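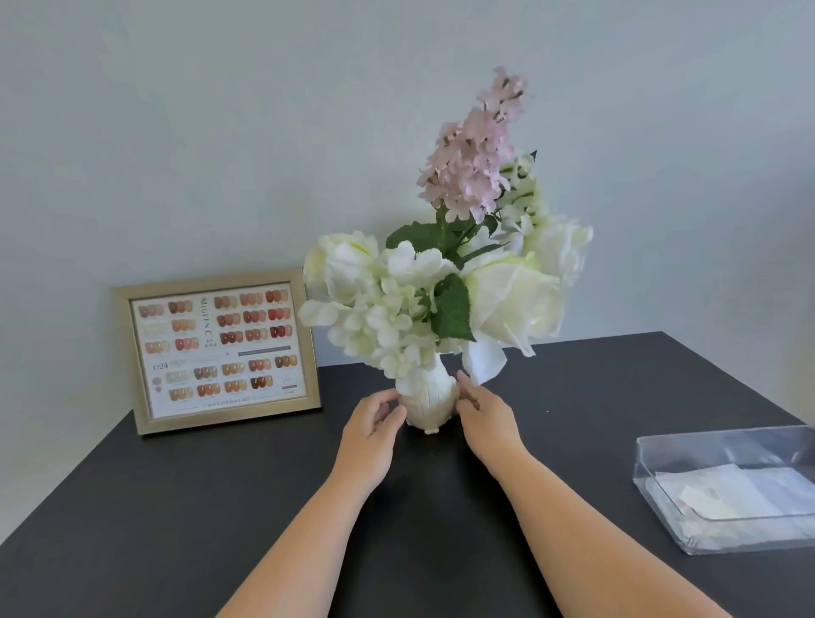 Notebook 3, p. 38

November, evening. Rain since lunch. I walked to Pranden for bread and came back by the river – the water is high again. The bus from Tomurine costs more now, so I will walk when I can.

In the afternoon I put the white vase on the dark table and moved it a little. It has the big artificial-looking bouquet in it.

I read 20 pages of the history of Haneo before dinner. I understood most of them, but I had to look up "levy" and "toll" again. Tomorrow I must pay the heating bill.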